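Zestbridge Korken 18
Cable and soft-object planner for two-arm cells

Korken is the planning module in the Zestbridge control stack that deals with things that bend. Release 18 replaces the old contour-based grasp picker with a strand tracer, and it is the first release we would put in front of a customer without somebody standing next to it.

We are wary of the claims made in this corner of the market, our own older ones included. The 2.0 brochure said Korken "understands" cable. It doesn't. It traces strands, guesses which one lies on top at each crossing, and gives each guess a score. When the score is low it asks for another view or stops.

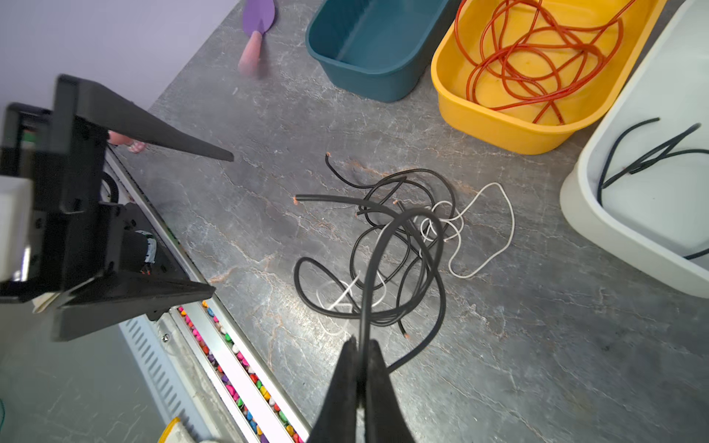
Strand tracing runs on the wrist camera stream and needs no depth sensor. Each visible length is followed until it ends, crosses something or goes out of view. Contrast matters a great deal. A thin white cable woven through a heap of thick black ones is the easy part. Black over black is where the tracer earns its keep or fails, and bare copper at a cut end is worth more to it than any amount of clever modeling. Marbled tabletops used to produce phantom strands along the veining; a background mask, taken once at setup, now handles most of that.

What we measured
Negin Rashti ran 1,707 pulls on mixed piles for this release. A pull counted as clean if one cable came free and nothing else moved more than 100 mm. Roughly 1,000 were clean on the first grasp. We print that because the figure usually quoted for this kind of software allows retries, and retries hide a lot.

Known limits
Knots are detected but not untied. Ribbon cable is unsupported. Two-arm holds are planned one arm at a time, so the second arm may wait — sometimes long enough to be annoying.

Requirements
Zestbridge Control, current release
One calibrated wrist camera per arm
Lulerier gripper driver, or your own through the open interface

Licensing
Per cell, yearly. Evaluation licenses are full-featured. Try it on your worst pile before talking to Kianoush Ghorbani in sales. Ribbon support is penciled in for May, and we would not plan a line around it.

Page updated 13 March 2024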